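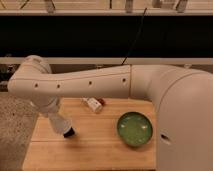
Como um braço robô sabe onde está a mão dele?

Tu fechas os olhos e consegues tocar no nariz, certo? O robô também precisa disso. Em cada junta — ombro, cotovelo, pulso — há um sensor que mede o ângulo. O computador junta os ângulos todos e faz a conta. Pronto, já sabe onde está a ponta.

Na oficina partilhada de Minhas, o Samer e a Snežana andam a montar um assim. Ao sábado, devagarinho. Já vão em quase 165 parafusos!

Primeiro teste: descer até à mesa e parar antes de bater. Parece fácil. Não é. Se um sensor se engana um bocadinho no ombro, a garra engana-se muito lá na ponta, porque o braço é comprido. Experimenta com um pau de vassoura — roda só o pulso e vê a outra ponta a fugir.

Depois vem agarar coisas. Fica para a próxima.

29 partilhas · 6 comentários

Contacto | © Oficina Minhas | Voltar ao topo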